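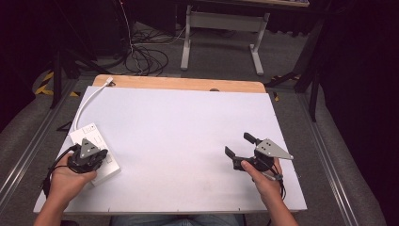
Print this page | E-mail this page

May, workshop notebook
Posted by the bench, Tistcombe

Second go at the reed organ bellows today. The cloth from Rallomby came in the morning post, one piece, folded, with a crease straight across the middle that I will have to cut round. It is thinner than the last lot. I held it up to the window and could not see any pinholes, so I am using it.

Old cloth came off the feeder with a blunt knife and warm water. The glue underneath is hide glue on three sides and something brown and rubbery on the fourth, where a previous repair was done. The brown stuff does not soften in water. Meths did nothing either. In the end I scraped it and took a little wood with it near the hinge, then filled and sanded. Hinge board is sound otherwise.

Cut the new piece 24 mm over on every side, which was too mean last time at the corners. Next one I would go to 29. Glued the long edge first, then the two short ones, working from the hinge outwards and rubbing down with a bone folder. Glue pot ran too cool for the first edge and I had to lift it and start again — check the thermostat before warming another batch.

Left it clamped over lunch. At 2.30 the gussets folded inwards the right way on both sides, though the left one is stiff and wants working by hand for a day or two.

Reservoir test, old cloth still on: closes from full in 7 seconds with all stops in. That is poor. I had hoped to get away with patching it, but there is a split along the fold as long as my hand, and more cracking behind it. It will have to be stripped as well. There is enough Rallomby cloth left if I lay the pattern out diagonally and miss the crease.

Reeds: the Seixas set is all out and numbered in the tray. Two have rust at the rivet. One in the treble does not speak at all, and I think it only has dirt under the tongue. Do not bend anything until they have been brushed.

Jutness want a price before we go any further. Parts so far are small, it is the hours. I have put down 3,000 for the whole job including tuning, and said the case polish is extra.

Still to do: valve leather, pallet springs, find the missing knee lever screw. Order more hide glue.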